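Imad Obeidat
Sports Analysis, term project
3 December 2018

# Return It or Let It Go? Kickoff Decisions in the Manddale November Games

## 1. The question

A kickoff that is caught or downed in the end zone comes out to the 25-yard line. A returner who brings it out is betting that he can get past the 25. I wanted to know how often that bet paid off for Manddale this fall, and whether the coaches' rule for it (bring it out if you catch it less than two yards deep and moving forward) was a good one.

I played on the kickoff coverage team in high school, so I had an opinion going in. I thought returners should almost always take the touchback. I tried to keep that out of the charting.

## 2. The games

I used the three games Manddale played in November, against Broltberg, Sarna and Majali. Broltberg and Majali were at home, where the stadium holds 4,000. Sarna was away. I only looked at kicks Manddale received, and I left out onside kicks and one squib at the end of the first half against Sarna. That left 20 kickoffs.

The film was the regular coaching film, shot from the press box side. The end zone angle was missing for the Sarna game.

## 3. How the kicks were charted

For every kickoff we wrote down:

- where the ball was caught or landed
- whether it was returned
- the yard line where Manddale's drive started
- any penalty that changed the spot

Two people charted each kick, me and my lab partner, without looking at each other's sheets. When we were more than one yard apart we watched the play again together. That happened on 3 returns. All of them were at Sarna, which I put down to having only one angle.

We used the spot before any penalty. A holding call can move the ball ten yards and has little to do with whether the returner chose well. I know some people would do it the other way, since the penalty is part of the risk. I come back to this in section 6.

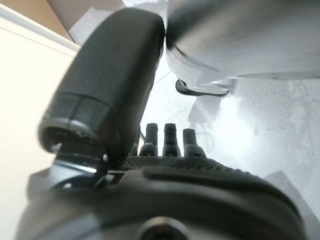 The hardest thing to chart was the moment of the catch, which decides how deep the returner was when he took control of the ball. On film the ball and the gloves look joined a step before they really are. It takes surprisingly little room to cause the problem: a dark gray gripper finger up against shiny silver metal appears to be touching it, and all there is to judge by is a narrow line between the two. A brown ball against dark gloves gives you less than that. We settled on the first still where the returner's arms had started to pull in, and we used the position of his front foot for the yard line. It is a little late on every play, but it is late in the same direction.

## 4. Results

| Opponent | Kickoffs | Touchbacks | Returned | Drive start on returns |
|---|---|---|---|---|
| Broltberg | 8 | 4 | 4 | 22, 18, 31, 20 |
| Sarna | 5 | 2 | 3 | 27, 16, 24 |
| Majali | 7 | 3 | 4 | 19, 34, 21, 23 |
| Total | 20 | 9 | 11 | |

The average start on the 11 returns was the 23.2-yard line. The median was the 22. Three of the 11 got past the 25, and the other eight came up short.

The best one was the return to the 34 against Majali. It went up the left side behind a double-team block, and the kick was low, so the coverage was still spread out. The return to the 31 against Broltberg was also on a low kick. The 27 at Sarna was a normal high kick and the first tackler just missed.

The worst was the 16 at Sarna. The returner bobbled the ball, picked it up and was hit by the first man down the field.

### 4.1 Were the returns forced?

Not every return is a choice. If the ball comes down in the field of play it has to be caught (a fair catch is allowed, but Manddale did not call for one in these games). Of the 11 returns, six were caught in the field of play and five were brought out of the end zone. The five from the end zone started at the 18, 20, 16, 21 and 34. That averages out to the 21.8, a little over three yards worse than a touchback. Without the 34 it would be under the 19.

The six caught in the field of play started at the 22, 31, 27, 24, 19 and 23, an average of 24.3.

## 5. Film quality 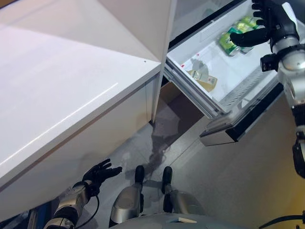

Some of the Broltberg film was hard to read because the game was played in low afternoon sun. The visitors wore white, and their coverage players washed out whenever they ran through the bright strip along the near sideline. White next to white is a problem for any lens - a glossy white cabinet with light running along its top, a tall white panel beside it and a freezer drawer pulled open to show a bright white bin all sit close together in tone, and it is mostly the edges and seams that keep them apart. Players running at full speed don't hold a clean edge like that. We turned the brightness down on the monitor for those kicks and paused more often. I don't think it changed any of the yard lines, which we took from the returner and the ball, but it did stop me from doing something I had planned, which was to count coverage players inside the 30 at the time of the catch. I dropped that column for all the games.

## 6. Problems with this study

The sample is small. Five end zone returns can't settle anything, and one long run moves the average by several yards.

If I counted penalties, returns would look worse. Manddale had two holding calls on returns in these games and none on touchbacks, obviously.

I also didn't try to put a value on a big play. A coach may accept losing three yards most of the time for the chance of one touchdown. There were no kickoff return touchdowns in these games, so I had nothing to work with.

My lab partner thinks the kicker matters more than the rule, and that the Majali kicker in particular was tired by the second half. Hang time would show this. We tried timing it with a phone stopwatch and our numbers were too far apart to use.

## 7. What I would tell the coaches

The two-yard rule is probably too generous on high kicks. In these games the only end zone return that beat a touchback came on a low one. I would keep the rule for low kicks and have the up-back call "stay" on anything high that reaches the end zone.

I would also ask for the end zone angle at away games. If the spring class picks this project up, my charting sheets are in the shared folder under "Manddale KO", and the columns are in the same order as the list in section 3.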